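Home | Forums | New Posts | Members | Search | Log In

Indie Author Hangout > Marketing and Promo > ARC teams: how many is too many?

Last updated: March

motwood_meg wrote:
Okay, I need some outside opinions before I do something dumb. Book two of my Galindo series (paranormal mystery, small town, one very grumpy ghost) comes out this spring and I'm putting together my advance reader team again. Last time I had 20 people and 11 of them vanished the minute they got the file. Not a peep! This time I opened a signup form and left it up overnight and I've got 76 names. Do I send it to everybody? Do I pick? I feel bad turning readers away, but I also don't want my ebook floating around out there before release day.

Also the paperback proof came and the spine is off center, so that's been my week.

steneckbooks wrote:
Send it to everybody. Seriously. People flake, you can't fix it, so you make up for it with numbers. I sent my last one to 500 newsletter subscribers (no form, no questions, just a link) and got 41 reviews in the first two weeks. My book before that had nine, total, after a year. I know which launch I'd want to repeat.

As for the file floating around, it's going to float around the day it goes on sale anyway. 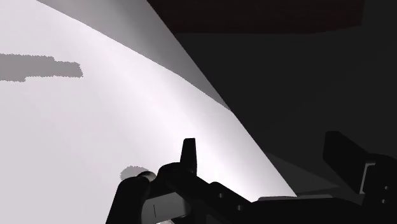 And while I'm at it, stop asking people to "apply" to read your book for free. I filled out one of those forms once as a reader and it wanted links to my last five reviews and a paragraph on why I loved the genre. I closed the tab and went and bought something else.

Wycliffe Simiyu wrote:
I'm going to disagree with steneckbooks, sorry friend. I did the big blast with my first Lisora book and what I got was a pile of three-star reviews from people who don't even like fantasy. One lady said there was too much magic. It's called The Lisora Spellbinders! What did she think was going to be in there?

Now I keep a small team and I talk to them. They get the file a month early, they get a reminder the week before, and they can skip a book if life is busy, no hard feelings. A few of them catch typos too, and they found a big one last time (my heroine's horse changed names halfway through chapter 14). I'd rather have that than a crowd. 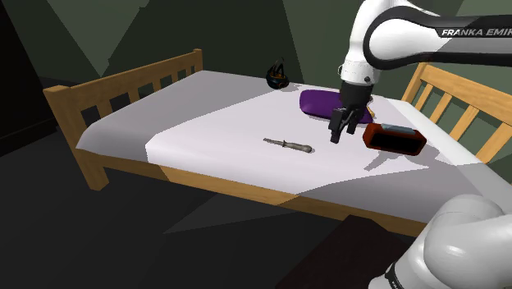

Franka Emika arm over the wooden bed

Meg, my question is where you posted the form. If it was in your own newsletter, those 76 are probably real fans. If you stuck it in one of those big free book groups, that's a different bunch of people.

motwood_meg wrote:
Ummm. Both? I put it in my newsletter in the morning and then got impatient around lunch and put it in two groups. So now they're all mixed up together and I didn't ask where anybody came from. Go me.

The horse thing made me laugh out loud. My ghost had two different causes of death in book one and a reader emailed me about it very politely.

quillandkettle wrote:
You can sort that out in an afternoon! Just check the emails on the form against your newsletter list. Anybody on both lists gets the book right away. For the rest, send a quick note asking if they've read book one, and offer them book one if they haven't. The ones who write back are your keepers, and the ones who don't would have vanished on you anyway.

I write sweet romance so maybe my crowd is different, but this has worked for me for three releases now. I also put a little line in the front of the ARC that says "advance copy for" and then the reader's name. Takes forever but I do think people are more careful with it.

steneckbooks wrote:
Typing in names by hand, no thank you. I have a day job and two kids. But the list check is smart, I'll give you that.

Wycliffe, were the three-stars really that bad for sales though? I find a few of them make the page look real. When I'm shopping and see nothing but five stars I figure it's all cousins.

Wycliffe Simiyu wrote:
Ha, my cousins don't read my books, I've checked. And it did hurt, yes. The early ones sat at the top of the page for months and they were all I could see. Maybe a reader wouldn't care. I cared plenty.
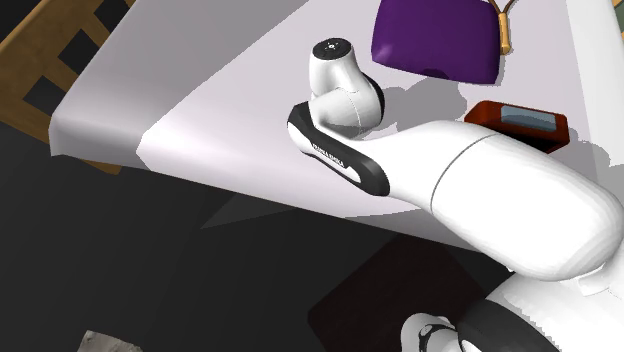
White arm reaching across the pale tabletop

quillandkettle wrote:
Meg, whatever you do, put the release date in the subject line of every email. I forgot once and half my team posted their reviews in the wrong month.

motwood_meg wrote:
Good tip, stealing that. Okay, I'm doing the list check tonight after supper and book one goes out to the strangers. I'll come back and tell you how many wrote back. Still taking opinions on the crooked spine if anybody's dealt with that, because the printer says it's within tolerance and I say it looks terrible on my shelf.

Contact Us | Copyright Indie Author Hangout | Back to Top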